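Ticket 300-6: Scuffing on shelf board, Lurnen storage unit
Site: Virnurside, second floor store room
Opened by: Do-yoon Oh
Assigned to: Do-yoon Shin
Category: Furniture and fittings
Priority: Low
Status: Monitoring

Reported problem

Grey marks on the top surface of the removable board from the Lurnen unit. Marks do not come off with a dry cloth. Requester asks whether the board needs replacing and whether the woven baskets are the cause, as more baskets of the same type are on order for the linen and stationery shelves.

Initial questions to requester

1. Are the marks raised, sunken or level with the surface?
2. Has anything other than the baskets been kept on the board?
3. Are the baskets lifted or dragged when people get things out?
4. Has any cleaning product been used on the board since it was fitted?

Reply from Do-yoon Oh

Marks feel level. Fingernail does not catch. Only baskets on that board since it went in, but it was used as a work surface during the shelving install in February and I can't say what was put on it then. Baskets are dragged. The shelf above is low enough that you can't get a basket up and out without tipping it, so everyone pulls it forward by the handle. No cleaner used apart from water.

Inspection, December 27, 2025

Board removed from the unit and placed under the room light. One basket put back on it to compare the position of the rim with the position of the marks. Second basket left on the trolley. 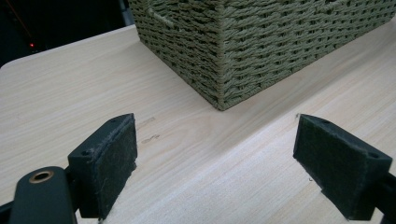

Board surface with basket in place. Scuffing is faint and follows the grain.

Findings:

Marks are short grey smudges, lying more or less in line with the grain. The finish is reflective and the marks are easy to lose in the glare. Change your viewing angle before deciding that an area is clean.

Front corner of the board is rounded and the edge outline is smooth. No edge repair requested.

Base of the basket sits flat on the board. Checked by hand for staples, wire ends or hard glue along the underside. None found. The cord is twisted and fairly stiff, but it did not leave a mark on the offcut when pushed back and forth under hand pressure. Repeated with a 4 kg load in the basket. Still no mark on the offcut.

Grit was present in the weave at the base. Turned the basket over on a sheet of white paper and tapped it. Fine dark grit came out, similar to what is on the floor near the loading door. Repeated the drag test on the offcut with some of this grit under the basket. This produced a faint grey smear, level with the surface, similar to the reported marks.

Probable cause

Grit carried in the base of the basket and dragged across the board under load. Transfer marks from the February install cannot be ruled out. The cord alone is unlikely to be the cause.

Treatment tried

Step 1. Dry microfibre cloth, with the grain. No change.
Step 2. Damp cloth, wrung out, with a drop of dish soap. Slight improvement. Wiped with clean water and dried straight away.
Step 3. Westema surface cleaner on a white cloth, light pressure, test patch on the underside first. No colour change or dulling on the test patch after 3 minutes. Applied to the top surface. Most of the grey lifted. A trace remains at low angle.
Step 4. Not attempted. Melamine sponge is likely to take the shine off the finish and leave a dull patch larger than the original mark.

Do not use the Bang degreaser from the kitchen cupboard on this board. The label excludes coated furniture.

Action on baskets

Both baskets emptied, tapped out and vacuumed with the brush head, inside and underneath. Do not wash them. The cord may be paper rope and I have not been able to confirm it either way, so keep water off it until the supplier answers.

Felt pads considered for the base. Adhesive will not hold on the weave. A cut piece of shelf liner under each basket is the better option, and it can be shaken out. One roll does 6 shelves at the current depth.

Upper shelf can be raised one position on the pegs, which gives enough clearance to lift a loaded basket straight out. Done on this bay only. The other bays have the same problem.

Comment, Do-yoon Oh

Board looks fine to me from standing height. Happy to leave it in service. Can the new baskets go in before the liner arrives?

Comment, Do-yoon Shin

Yes, if they are tapped out first and lifted, not pulled by the handle. The handles are only small loops and I would prefer they were not used for hauling in any case. Keep heavy stock (toner, bottled product) in the plastic tubs.

Replacement board not ordered. Colour match on the pale finish would be doubtful against the older shelves beside it.

Open items

Liner, one roll: on order.
Raise upper shelf in remaining bays: to be booked.
Supplier query on cord material: sent, no reply yet.
Door mat at loading door: referred to building services under a separate ticket.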